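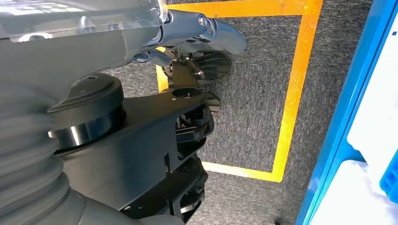
Figure 3. Wrist-level view at the first station, with the taped outline on the carpet.

The taped outline in Figure 3 was where I ended up spending most of my morning at the Tistham open day. I'd gone along to see how a demonstration changes what people believe a robot can do, and I had a notebook full of questions about speech and faces that I never got round to asking. Everybody wanted to talk about the tape! Was it a fence, or a target, or just something for the staff to line things up with? The Imata team told me it was a parking mark for the shelving and the arm together, but by then I'd heard all three answers from visitors standing next to each other. The day had 809 visitors through the door, and we coded 1,763 spoken remarks from the recordings (Section 5 has the scheme). Remarks about the floor markings made up a bigger share than I'd ever have guessed – more than remarks about safety, even.
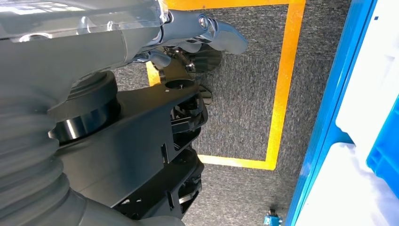
4.2 Handling car parts

The second half of the visit was given over to parts handling, and this was the bit people crowded in for. There was a car in the room, blue shelving with bins on the lower tier, and a robot hand gripping a big black moulded plastic part by one of its bars. I'd expected the size of the part to impress people, but what they kept coming back to was the grip, and the way the fingers went round the bar

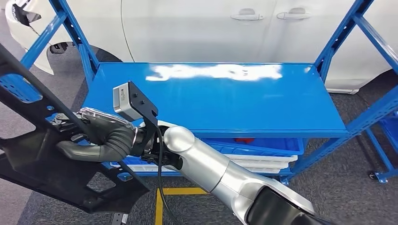

as a person's would. One visitor told me she'd have picked it up in just the same place, and I noted plenty of remarks along those lines. We grouped them under "own-body comparison", following the Ambaye coding guide, though I did split the category in 2 for remarks about strength and remarks about touch. The Padirero study didn't make that split, so our counts can't be set directly beside theirs.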